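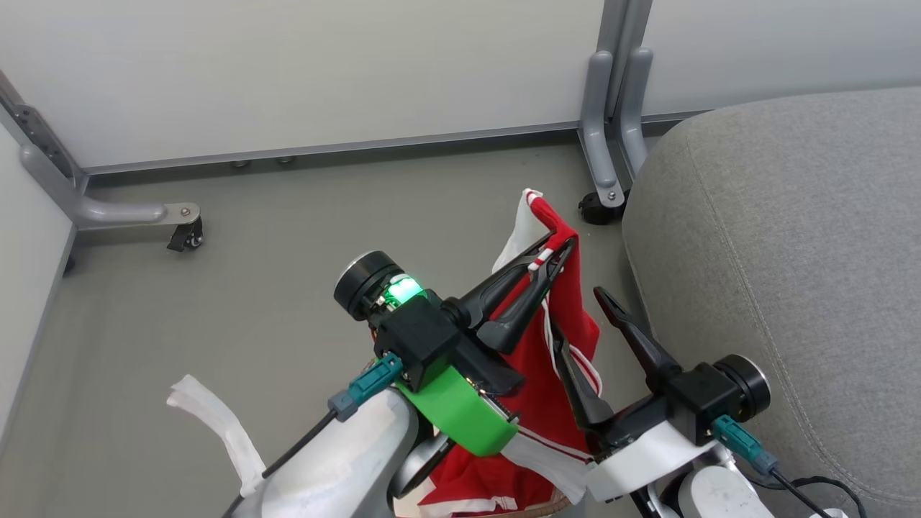 The Allton Trainer Support Working Group met in the main conference room at Allton to review the basic trainer fleet, the Vokel simulator contract and the move of night flying to Dokalar. The minutes of the February meeting were approved with one correction: the fuel truck listed as returned to service was still waiting on a pump seal when those minutes went out. Before the agenda was taken up, the group went back to the open question of high-visibility markings for the trainers. The paint shop had asked for a plain answer on color, and members settled on red with white trim, the same pairing as on the garment in the left gripper in the picture. The bright green of the mount on that arm was suggested for the ground power carts and was not adopted. The paint shop will prepare one wing tip and one tail as samples.

4/11/23
By the Recording Secretary, Trainer Support Working Group

Attendance. Present were representatives of flight training, maintenance, supply, airfield operations, safety and the contracts office. Vokel and Jaiswal each sent a representative for their own items and left afterward. The Dokalar field office joined by phone. The weather office was absent and sent a written note, covered under night flying.

Item 1. Fleet status

Maintenance reported 34 trainers assigned, of which 21 were available for the flying schedule on the morning of the meeting. The rest were in scheduled inspection, waiting for parts or out for engine work. The largest group waiting for parts needed nose gear components. Flight training said that the schedule can be met at the present level as long as the weather holds, but that there is no margin for makeup flights at the end of a class.

Supply reported that the nose gear drag links on order had been promised and then moved back again by the vendor. A partial shipment has been offered. Maintenance asked supply to accept it. The contracts office had no objection provided the partial shipment is recorded against the original order and not opened as a new one, which caused trouble with the brake assemblies last year.

There was a discussion of whether parts should be taken from aircraft already in long-term inspection. Maintenance has done this twice this year with approval each time. Flight training would like a standing approval. Safety would not agree to a standing approval and asked that each case continue to be signed individually. The chair left the present rule in place.

Item 2. Engine overhaul, Jaiswal

The Jaiswal representative reviewed the engines now in its shop. Two are finished and waiting for transport. One has been held for a crack found in an accessory gearbox housing, and Jaiswal has asked for a decision on repair or replacement. The written estimate was handed out. Maintenance favors replacement. The contracts office needs to confirm that a replacement housing falls under the fixed-price portion of the agreement; Jaiswal's reading is that it does not.

Maintenance raised the condition of shipping containers again. Engines have come back with desiccant missing and, in one case, with an intake cover that did not fit. Jaiswal said the covers belong to the base and are returned as received. Maintenance will inspect all covers on hand before the next shipment and tag the ones that need to be scrapped. Jaiswal will add a desiccant check to its outgoing sheet and send a copy of the revised sheet to the group.

The overhaul interval was not changed. Jaiswal has a proposal to lengthen it, which was put to engineering after the February meeting. Engineering has not answered, and the item was carried over.

Item 3. Simulators, Vokel

Vokel presented its plan for the visual system update on the two cockpit simulators. Only one will be taken down at a time. The work includes new projectors, a new image database covering Allton and Dokalar, and replacement of the instructor station displays. The motion bases are not part of the work.

Flight training asked that the Dokalar database include the displaced threshold and the new taxiway lights. Vokel had been working from an older airfield diagram. Airfield operations will send the current one. Vokel does not expect the correction to affect the schedule but would not commit to that until its database staff have seen the diagram.

Members discussed the loss of simulator hours during the update. Vokel can keep the remaining simulator open into the evening, with an added operator charge for each late session. Flight training estimates a need for 50 late sessions. The contracts office said that number can be covered with money already set aside and that anything over it would have to come back to the group. Approved on that basis.

A complaint about the rudder pedal feel on the second simulator was repeated from the last meeting. Students coming off it tend to overcontrol on the takeoff roll in the aircraft. Vokel adjusted the pedal loading and asked instructors to fill out comment cards. Few cards have come in. Flight training will remind instructors at the next standardization briefing, and Vokel will leave a box of blank cards at the instructor station.

Item 4. Night flying at Dokalar

Airfield operations proposed moving most student night landings from Allton to Dokalar while the Allton runway edge lighting is being rewired. The Dokalar field office confirmed that the tower can be staffed for the period and that the runway lights passed their last inspection. The rotating beacon has been unreliable and is on the repair list.

Safety asked about crash and rescue coverage. Dokalar has one crew and one truck in the evening. The truck is due for pump testing and would be off the line for part of the period. Allton can lend a truck, but the crew would need a local familiarization drive before standing duty. Airfield operations will arrange the drive and report back when it is complete. Night flying at Dokalar will not begin before then.

The weather office's note stated that its observer at Dokalar goes off duty before the last planned landing period. The automated station reports ceiling and visibility, though its ceiling readings have been disputed by pilots in light fog. The field office will ask for extended observer hours. If those are not granted, the last landing period will be dropped from the schedule.

Noise was brought up by the field office. Residents north of the field have called about past night work. The traffic pattern will be flown to the south side whenever wind and other traffic permit, and the field office will put a notice in the local paper.

Item 5. Flight gear

Supply reported a shortage of summer-weight gloves in the smaller sizes. Helmets are adequate. Several oxygen masks were turned in with worn valves, all from the same lot, and the remaining masks from that lot have been pulled for inspection. Flight training asked that students not be issued gear on the morning of a first flight. Supply agreed to hold issue on the afternoon before.

Action items

Paint shop: prepare wing tip and tail samples in red with white trim.
Supply: accept the partial shipment of drag links; report on the mask inspection.
Contracts office: rule on the gearbox housing and answer Jaiswal in writing.
Maintenance: inspect and tag engine intake covers.
Jaiswal: send the revised outgoing sheet.
Airfield operations: send the current Dokalar diagram to Vokel; arrange the familiarization drive.
Vokel: confirm the update schedule after review of the diagram.
Dokalar field office: request extended observer hours; place the noise notice; report on the beacon.

Carried over: overhaul interval, hangar door repair, and the request for a second tow vehicle.

The next meeting will be held in the same room, with the time to be set once the Vokel schedule is confirmed. The meeting was adjourned on a motion from safety, seconded by supply.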